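Learning to program > Courses and books
Topic: Is the Celladach bundle enough to start with Python?

petrklic
Posted September 25, 2025

Hello all. English is my second language, so please excuse the mistakes. I work in a warehouse office and I want to learn programming in the evenings. I found the Celladach bundle with 20 courses inside. Python, JavaScript, SQL, some web things. The price is good until October. My question is if I should buy it or use only free material. I can study 9 hours in a week, not more.

sorer_fan
I bought it last year. The Python part is good, the teacher speaks slowly and there are exercises after each chapter. The rest I never opened. So you pay for 20 courses and use one.

nullandvoid
Don't buy it. The free Prindov tutorial covers the same material and it's updated more often. Bundles are mostly old videos.

petrklic
Thank you both. I looked at Prindov. It is very well written but I read a chapter and then I don't know what to do with it. There are almost no exercises.

sorer_fan
Same problem I had. Reading feels like learning, and then you open an empty file and can't write a loop.

nullandvoid
Then invent your own exercises. You work in an office, you must have some spreadsheet that annoys you.

petrklic
We have one with 3,000 rows of deliveries, and each month I correct the dates by hand. Is this too difficult for a beginner?

nullandvoid
It's a perfect size. Read the file, fix one column, write a new file. Keep a copy of the original somewhere safe first.

jires_late_shift
I disagree a little with both of you. For me the video course was useful in the first month, when I did not understand even the error messages. After that I changed to the Jireš book and to small tasks of my own. I needed the voice of a teacher at the start. Not everybody does, but I don't think it is wasted money.

Also, petrklic, do not start Python and JavaScript at the same time. I did this and I was mixing the brackets and the colons for weeks. Choose Python, and look at the second language when you can write a small program without searching for every line. 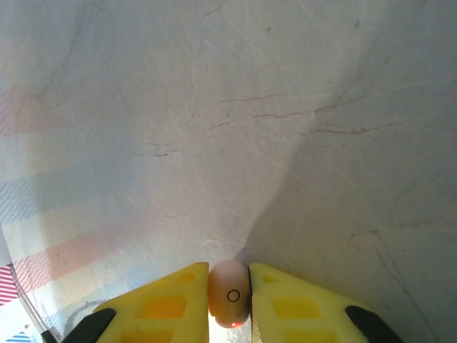
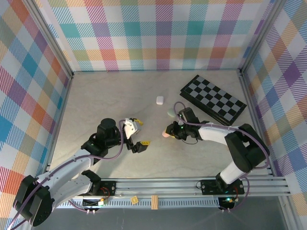 About the hours: I would divide them over several evenings. When I studied only on my free days, I had to repeat everything from the time before. Even half an hour with the editor open helped me more than a long session once in a while.

nullandvoid
Fair point about the error messages. I still say try Prindov for two weeks before paying for anything.

petrklic
OK, I will do so. First the free tutorial together with my deliveries file, and if I am lost I buy the bundle before the price changes. Does the Sorer editor work on an old laptop, or should I use something lighter?

sorer_fan
It runs fine on mine, and mine is slow. Turn off the automatic suggestions in the settings and it starts faster.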